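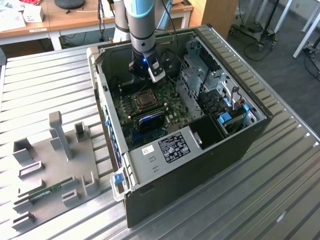 The arm over the open tower, with what looks like a memory module lying in the tray to the left.

Teaching by Hand and by Remote: Frequently Asked Questions
Updated February 2018

Please read this page before writing to us. We wrote it to cut down on mail, and it has so far produced mostly mail about the page.

What does "showing" the robot a task mean?

You do the task with the robot's body in place of your own, and the software writes down what the joints and the gripper did. Later it tries to work out what you meant. Taking out a memory module is our usual lesson. A person with two thumbs can learn it in a minute. The robot has no thumbs and has been enrolled since October.

By hand or by remote control: which should I sign up for?

By hand means you take hold of the arm and push it where it ought to go. You feel the contact directly, and beginners get decent results on their first afternoon. The drawback is that you are standing in the way of everything, including the cameras.

Remote means you sit at the Ivau station and steer with the hand controller while watching the video. It's slower to learn and much easier on the back. For work inside a computer case we prefer remote, and if you have no preference that's where you'll be put.

Do I need to know about robots?

You need patience and a willingness to do the same thing again. Knowing about robots sometimes gets in the way, as people who do tend to show off with the wrist.

How many demonstrations do you want from me?

A session is 20. The full set for this task is 1000, spread over everybody, so please don't try to finish it yourself. One person did ask.

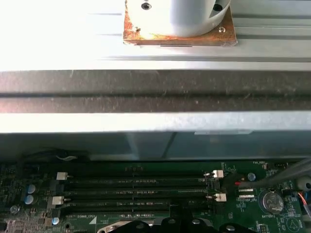
Cemurel Hand Teaching Group

What do I see while I'm driving?

Two views, side by side. One is from a camera on the wrist, and with the arm over the board it gives you the memory slots with their white latches and, if the light is kind, the lettering on the board. "BATTERY1" is printed under the coin cell, for anyone who was wondering where the battery was. The other view is from beside the table and tells you where the rest of the arm has got to. New drivers stare at the wrist view and forget they have an elbow. The drive cage will remind you.

Which way do I come in?

From above, and slowly. Stop short of the board, line the fingers up with what you're after, and only then go down. Nelli Ruotsalainen, who runs training, would like it known that "slowly" is a speed and that she has seen very few people use it.

What if I make a mistake?

If you fumble and recover, keep going. A clean recovery is useful to us, and the robot will need plenty of them. If you drop something into the case, press the red pedal, say so out loud and mark the run as failed. Please don't fish it out with the gripper to save face. That has its own folder, and the folder is long enough.

Can I rest the arm on the power supply while I think?

Please think with the arm in the air. It doesn't get tired. 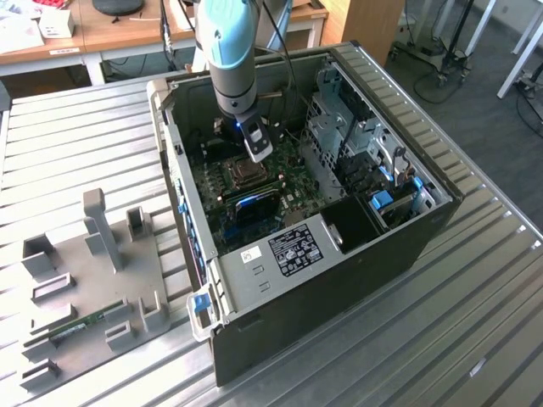
Can I stop a demonstration partway through and pick it up later?

Each demonstration has to be one unbroken run from the start position to the end position. If you need to stop, discard the run and begin a new one when you come back.

Why does my recording say "jerky"?

The checker, Ikonen, compares how smoothly you moved with how smoothly it would have liked you to. It is strict, it has never driven the arm, and it can't be argued with. Lower the controller gain one notch and try again. If it still complains, ask Lakshmi Kotian to look at the file. She overrules it fairly often and seems to enjoy doing so.

Will the robot copy my bad habits?

Faithfully. If you hesitate above the socket every single time, it will conclude that hesitating is part of the job.

Where do the parts go between runs?

Memory modules belong in the fixture tray, in the holders. The tray is there so that every run can start from a place we know. Your pocket is a place we don't know.

Can I bring my own computer to be worked on?

We admire the trust. Bring it to a repair shop.

How do I book a session?

Use the sign-up sheet on the group page and choose Hand or Remote. New drivers get an introduction from Nelli first. If you can't come, take your name off the sheet so the slot opens up for someone else.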